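11月更新

Hundgate 卓上デモ収集キット

ロボットに手本を見せて覚えさせたい、でもその手本を集める段階でもう疲れてしまった、という方に読んでほしいページです。私自身がまさにそれでした。学習のコードは書けるし、計算機もある。なのにデータがたまらない。朝から腕を動かしていたはずなのに、夕方にフォルダを開くと時刻のずれた映像と、途中で切れた関節ログばかり。あれは本当にこたえます。

Hundgateは、卓上の双腕で手本(私たちは社内でずっと「デモ」と呼んでいるので、以下もデモと書きます)を録るための道具一式です。腕そのものは入っていません。すでにお持ちの腕に、手首カメラ、指、操作側のコントローラ、そして収録ソフトのPlurixを足して使ってもらう形です。「腕も一緒に売ってくれ」とよく言われるんですけど、研究室ごとに使っている腕が違いすぎて、そこは早々にあきらめました(対応している腕の一覧はお問い合わせのときにお送りします)。

■ 入っているもの

・手首カメラと取り付け金具
・Turkaフィンガー(先細タイプ)左右の組
・操作側コントローラ、足踏みスイッチ付き
・Plurix 収録ソフト(1台分のライセンス)
・ケーブル類、結束バンド、面ファスナー

足踏みスイッチは最初の版にはなかったものです。両手で腕を操っているときに、録画の開始と停止をどうするか。声で「はい、止めて」と隣の人に頼むやり方を長いことやっていましたが、隣の人がお昼に行くと何もできません。足で踏めばいいじゃないか、と気づいてからは早かったです。短く踏むと開始、もう一度踏むと終了、長く踏むとその回を失敗として印を付けます。失敗は消えません。あとで見返したくなるんですよ、失敗って。

■ 手首カメラのこと

いちばん質問が多いところなので、少し長めに書きます。

天井や机の横に置いたカメラだけだと、物をつかむ直前の肝心なところが手の陰に隠れます。手首に付ければ指先と対象物がずっと同じ画角に入るので、つかむ・離すのタイミングが学習側にもはっきり伝わる。ただし付ける角度にはかなり悩みました。寝かせすぎると指ばかり映るし、起こしすぎると指先が画面の外に出てしまう。いまの金具は、指先の合わせ目が画面の真ん中あたりに来て、その向こうに作業台が広がる角度を基準にしています。もちろんネジをゆるめれば変えられますが、一つのデータセットを録っている間は絶対に動かさないでください。これは私が何度もやらかしました。

露出は固定を強くおすすめします。自動のままだと、腕が窓のほうを向いた瞬間に机が真っ暗になることがあります。Plurixの「カメラ」画面に固定ボタンがあるので、収録を始める前に一度押しておけば大丈夫です。

背景については、片づけたほうがいいですかとよく聞かれます。私の答えは「机の上はきれいに、部屋はそのままで」です。向こうに人が座っていても、棚や箱やケーブルが見えていても、うちではそのまま録っています。現場で動かすときだって部屋は散らかっているわけですから。

■ どのくらい録れるのか

社内でいちばんよく回しているのが、積み木をつまんでトレイに移すという地味な課題です。地味ですが、新しい指や新しい金具を試すにはこれくらいがちょうどいい。前の版のキットから数えて、この課題だけで2,875回分のデモがたまっています。我ながらよくやったなあと思います。肩がこりました。

慣れた人なら1時間に60回くらいは録れます。初めての人だとその半分も行かないのが普通なので、焦らないでください。最初の日は練習だと割り切って、録ったものを全部捨てるつもりでやるのがいいです。操作の癖がまだ定まっていないデモを混ぜると、あとで学習した腕が妙にためらうようになります。つまむ前に一瞬止まる、あの感じ。見ていてちょっとかわいいんですけど、困ります。

一人が続けて操作するのは長くても午前いっぱいにして、交代しながら進めるのが結局いちばん多く録れました。コントローラの連続稼働は8時間まで確認しています。機械より先に人のほうが参ります。
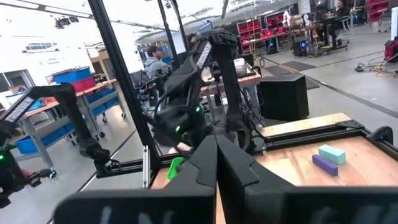

Sorin Đorđević
Liepiņa データ収集機器担当

■ 積み木とトレイで始める

はじめての収録には、ぜひ積み木から入ってください。ティール系の淡い色と紫、それに明るい緑のトレイという組み合わせが私は好きで、木の天板の上だと色がよく分かれてくれます。太さの違うブロックを並べて置くと難しさも変わります。2本が近くて、しかも同じような向きに寝ていると、片方をつまむつもりの指がもう片方に触りやすい。こういう配置を嫌がらずに混ぜておくと、学習したあとの粘りがだいぶ違います。

置き方は毎回変えること。人間は放っておくと同じところに同じ角度で置いてしまうので、Plurixには「おまかせ配置」という機能を付けました。次はこのへんに、このくらい傾けて、と画面に出るのでそれに従って置くだけです。ぴったり合わせる必要はありません。

■ Turkaフィンガーについて

先に向かって細くなっていく黒い指です。外側に段が付いていて、横から見るとちょっと階段みたいな形をしています。細いぶん、薄いブロックや隣り合った物のあいだにも差し込みやすい。逆に、重たい物や丸い瓶を持たせたいなら幅広タイプを別途ご相談ください。細いほうで無理に持つと滑ります。

黒にしたのは映り込みを抑えるためです。白い試作品も作ったのですが、照明の下では指の輪郭が飛んでしまって、手首カメラの映像が見づらかったんですよね。使い込むうちに擦れ跡が付きますが、そこはもう勲章だと思ってください。指先が欠けたり反ったりしたら交換時期です。替えの指は6組セットで用意しています。

■ Plurixでできること

映像と関節角、グリッパの開き具合、足踏みスイッチの印を、同じ時計で記録します。終わった回はその場で再生できて、いらないところを前後から削れます。書き出しは一般的な形式をいくつか選べます。独自形式に閉じ込めるようなことはしたくなかったので、私たちのソフトをやめても録ったデータはそのまま使えます。

作業メモの欄もあります。「途中で照明を変えた」「ここから操作者が交代」みたいな一言を残しておくと、あとで本当に助かります。私は面倒くさがりなので、定型文をボタンにしてもらいました。

■ 設置の前に見ておいてほしいこと

・腕の可動範囲に操作者の席が入らないこと
・手首から出るケーブルに、肘を曲げきったときの余裕があること
・非常停止ボタンが操作席から手の届くところにあること
・双腕の場合、左右の手首カメラの名前をPlurix上で取り違えていないこと

最後のは笑いごとではなくて、左右逆のまま半日録ったお客さまが何組もいらっしゃいます(私も入っています)。設定が終わったら、片方の指の前で手を振ってみてください。振った側の画面で手が動けば合っています。

■ ご注文・貸し出し

価格は腕の機種と構成で変わるため、お見積もりにしています。お使いの腕の型番、片腕か双腕か、録りたい作業をざっくりで構いませんので書いて送ってください。作業の様子を撮った短い動画があると話がとても早いです。

買う前に試したいという方には貸し出し機もあります。台数が少ないので順番待ちになることもありますが、その間に机の高さやカメラの位置の相談にはのれます。指だけ、金具だけの注文も受け付けています。手首の金具は腕の機種ごとに穴の位置が違うので、型番の末尾まで忘れずに書いてくださいね。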